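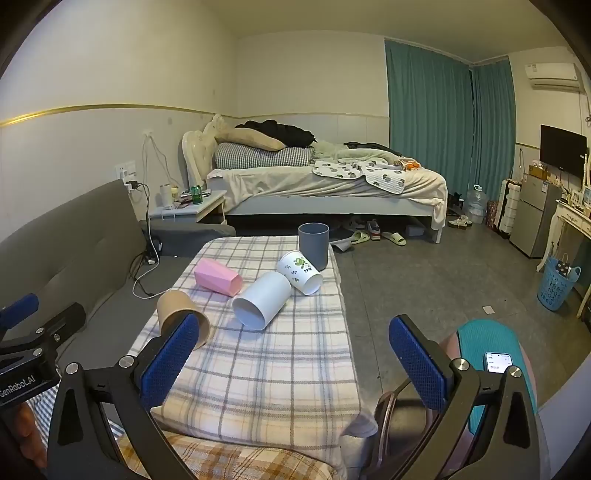 Plaid blanket over the ottoman, white with gray and tan.

Jun 23, 2026

Shrinkage tests on the Stillgate wool, second batch. Cut 12 swatches from the end of the bolt, marked the warp direction with cotton thread and zigzagged the edges. Half went through the cool soak, half through the warm. The warm ones pulled in more along the warp than the weft, same as the first batch. I'm leaving them flat overnight before measuring again -- last time I measured too early and had to redo the sheet.

The Fosex scale is drifting. It read 965 g for the offcut bundle, then a little less a minute later with nothing moved. Changed the battery. Check it against the brass weights before using it for dye. 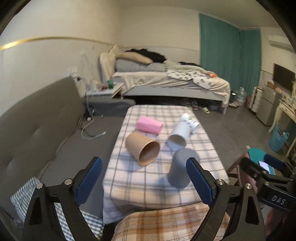
Plaids and checks

Rizk order 2585 wants a plaid that still lines up after washing. If the warp shrinks more, the squares come out short, so the repeat has to be woven long to start with. I'd try 2 extra picks per stripe and wash a sample before warping the full width. The Surkov yarn is softer but the peach shade bled into the white on the warm soak. Keep it out of this one.

To do: rinse jars, order cotton thread, copy the swatch numbers into the binder.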